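Night Heat Loss Through Tower Glazing
Building Services Notes, February

Window replacement at Cleduvcombe has been deferred, and the working group has turned to cheaper measures for the bedroom side. Curtains come first.

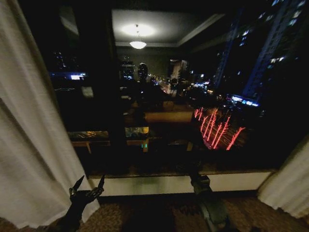
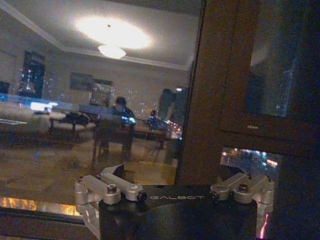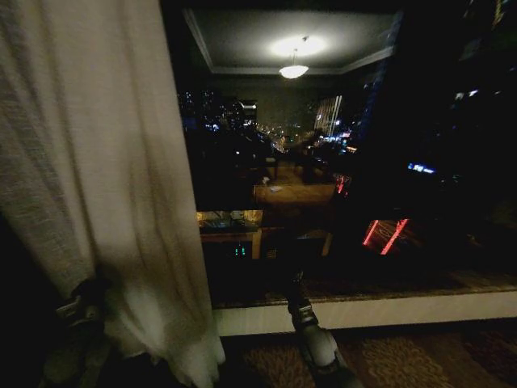

Heriberto Ponce logged glass surface temperatures in 76 apartments at Prirkow between 10 p.m. and 6 a.m. A lined curtain closed to the floor cut overnight heating demand by around 4,000 watt-hours per week per apartment. Unlined fabric saved 2,000. Gaps at the side edges accounted for most of the spread – hem clearance mattered less.

Condensation is the main drawback. Residents should open curtains by 8 a.m. and wipe the sill if water has collected. The Meléndez block will be logged next, 167 windows in all. Access forms go to the Fudatside office by Saturday.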